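Getting tea stains out of mugs (and a few other things that live by my sink)
Posted 16 Aug 2025 by Rowena Talavera

I drink far too much tea, and so does everyone else in this house, which means the mugs go brown inside quicker than I can keep up with them. I used to attack them with the green side of the sponge and all that did was scratch them, so the next lot of tea clung on even harder!

These days I use bicarb. Put a teaspoon in the bottom of the damp mug, rub it round with your fingers or a soft cloth, and rinse. If it's a really old stain, the sort you find in a mug that's been on somebody's windowsill since November, add a splash of warm water and leave it for 12 minutes or so while you get on with the rest of the washing up. 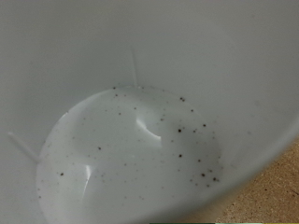 Milk is another matter. Always rinse milky things in cold water first, then wash them in hot. My mum did it the other way round for years and her milk pan had a permanent film on it. Same goes for porridge bowls and anything with egg on (cold soak, then hot, and you'll hardly need to scrub).

Flasks and travel cups smell because of the seal in the lid, so prise that out with the handle of a teaspoon and soak it overnight in water with a glug of white vinegar. Don't use boiling water on it - I did that to a perfectly good one and the rubber never sat flat again. Store flasks with the lid off, too. I keep all our lids in an old ice cream tub in the cupboard and yes, it does annoy people.

A word about the dishwasher while I'm here. Mugs with a gold rim don't belong in it, and I've lost two nice ones finding that out. Anything with a dip in the base will come out holding a puddle, so tilt those a bit when you load them and empty the bottom rack before the top, or you'll tip the whole lot over your clean plates.

Next time I'll do chopping boards, as a few of you have asked about getting onion smells out. I've been trying half a lemon and coarse salt and it's going quite well so far, though the beetroot stain hasn't budged.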